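Lernen aus Vorführungen, Teil 3: Beispiele sammeln
Skript zur Übung, Betreuung: Emerson Guerra

Heute geht es endlich an den Herd! Ein gelerntes Greifverhalten ist nur so gut wie die Episoden, aus denen es entsteht, und Töpfe mit Glasdeckeln sind dafür ein wunderbar gemeiner Fall. 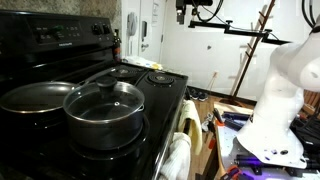

Vulside, Mo., 21. April

Unser Datensatz Grakeo steht bei 3.755 Episoden. Jede Gruppe nimmt 40 weitere auf, immer mit derselben Aufgabe: Deckel am Knauf fassen, anheben, ablegen. Bitte zwischen den Durchgängen Topf und Pfanne verschieben, auch mal den Griff in eine andere Richtung drehen. Wer alles brav an derselben Stelle lässt, bringt dem Netz eine Koordinate bei und wundert sich später beim Test.

Besonders spannend (ich kann mich daran kaum sattsehen) ist die Sicht der Handgelenkkamera. Glas zeigt den Hintergrund, die Spiegelung der Lampen und den eigenen Rand gleichzeitig, und was davon der Deckel ist, muss das Modell selbst herausfinden.
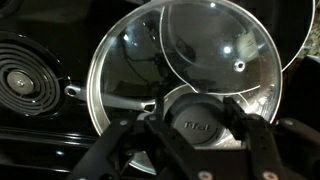 Deshalb gehören auch unordentliche Anordnungen in die Sammlung, mit überlappenden Rändern und Geschirr dahinter. Fehlgriffe nicht löschen! Sie bekommen das Label »abgebrochen« und eine kurze Notiz.

Bis zur nächsten Sitzung: fünf eigene Episoden in Huddale ansehen und den Moment des ersten Kontakts markieren.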